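Trip Reports > Food and Farm > Ollidura Growers' Open Day

Ollidura Growers' Open Day, Apr 7, 2025

The packing house at Ollidura opens to the public once a year, and this was my first time going. It is a 13 mile drive from the highway exit and the last part is gravel. Parking was in the field behind the cold store. Entry was free, but you had to sign in and wear a hair net past the yellow line.

Solange Brandão led our group. She runs the receiving side and has been there through two changes of owner. We started at the dock, where the fruit comes in by truck and gets weighed. Each bin gets a paper tag with the grower, the block and the picking date. The tag stays with the bin until it is emptied.

From there we went to the wash line. It was built by a company called Makard and it is older than most of the staff. Fruit goes through a tank, under brushes and then past a row of fans. On a busy day the line handles more than 1,000 bins. It was running slowly for the tour so people could hear, though I still missed a lot of what was said at the back.

Sorting is done by hand. I had expected otherwise, but Wagner Sales, the shift lead, said the fruit from the smaller growers varies too much in size. Sorters rotate every two hours. Fruit with marks on the skin goes to juice, and the juice price was the one subject he did not want to discuss.

The ripening rooms were the best part of the day for me. Bananas are brought in green from the port and held here under gas before they go to stores. Yaneth Alvarado let us stand in the doorway of room 2 and explained the color chart on the wall. Most stores ask for fruit that is still green at the tips. The room was cool and smelled faintly sweet — less strong than I had imagined.

Lunch was sold from a tent by the Ackah co-op. I had the bean stew and would skip the cornbread. After lunch there was a short talk on storing fruit at home. The main advice was to keep bananas out of the refrigerator until they are ripe, and to take them out of the bag. 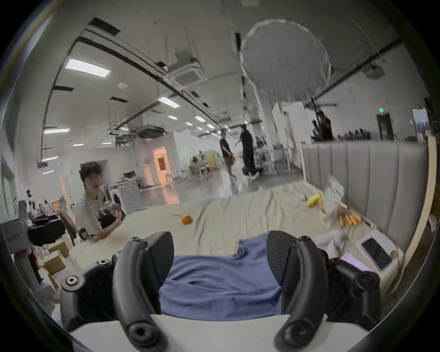

Bananas and an orange on the table.

I left before the orchard walk, which was delayed by an hour. Cameron Matheson from the Clumetti nursery was leading it, and people who stayed told me he spent most of it on rootstock. There is a second, smaller open day in August, mainly for growers. Bring boots if it has rained.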